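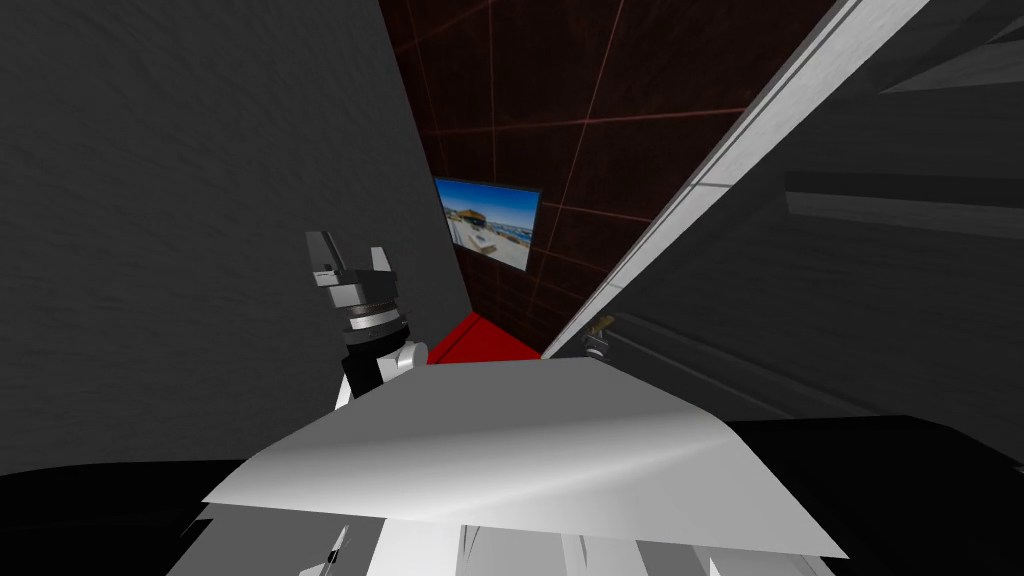 1. Background and question

Most video apps now have a row of short posts at the top of the screen that vanish after a day. Brands use the format because it is cheap to make and sits where people look first. Whether anyone remembers what they saw there is a different matter, and the studies we found in the course readings mostly measured taps and views. Our project asked a smaller question: do students remember a brand better after seeing it in a disappearing post or in an ordinary feed post?

The report was written by Bogdan Munteanu and Traian Bratu for the second-year unit in Digital Advertising. Bogdan made the test posts and ran the sessions. Traian built the questionnaire and did the coding. The final version was handed in on September 22, 2025.

2. Materials

We did not want people to know the brands already, so we made up two. Grinent was a canned iced tea and Skodusier was a line of backpacks. Each brand had a logo, two colors and one slogan. We made the same ad for each in two shapes, a vertical version that filled the phone screen and a square version for the feed. The wording was the same in both. The vertical one had to be cut down slightly because the slogan ran under the reply box on smaller phones, and we only noticed this after the pilot.

The ads were placed in a mock app called Gretosby, put together with a free prototyping tool. It had a row of disappearing posts and a scrolling feed. The other posts were written by us and by classmates who gave permission. We left out likes and comments, as a high like count on one post could have changed how long people looked at it.

3. Participants and procedure

We recruited 200 students in June through course mailing lists and a poster in the library. Half saw Grinent as a disappearing post and Skodusier in the feed. The other half saw them the other way around. Everyone was asked to use the app for as long as they liked and to say when they were finished.

After that they did a short word puzzle, which took their minds off the app, and then filled in the questionnaire. The first question was open: "Which brands do you remember seeing?" The next ones gave a list of names, some real and some false, and asked people to mark the ones they had seen. The last part asked about the slogan and the product type.

We removed 11 people from the results. Most of them had closed the app before reaching either ad, and the others left the open question blank and then marked every name on the list.

4. Findings

On the open question, the feed version did better for both brands. The gap was clear for Skodusier and small for Grinent. When people were given the list of names, the two formats came out nearly level. Our reading is that people did take in the disappearing post but found it harder to bring back without a prompt.

Slogans were remembered poorly in both formats. Several people gave the slogan of a real iced tea instead of ours. Product type was remembered well, and more people could say "some kind of backpack" than could give the name Skodusier, which may just be a hard name to spell. We accepted misspellings if both of us agreed on what was meant.

Comments at the end of the questionnaire were optional. One theme was that people tap through disappearing posts without reading - several said they do this out of habit and did it in our app too. A few said they disliked ads in that row more than ads in the feed, as it is where they expect to see friends.

5. Limits

The mock app did not record viewing time, so we cannot say how long each ad was on screen. This is the biggest gap in the project. A feed post can be looked at for as long as a person wants, and ours moved on by itself in the disappearing row. The difference we found could come from time alone.

All the participants were students at one school, and they knew they were in a study. We also tested recall on the same day. A follow-up one week later was in the original plan but was dropped when exams started.

6. If the project is repeated

Record viewing time for each post. Use brand names of the same length. Check the vertical ads on a small phone before the pilot, and keep the open question ahead of the list.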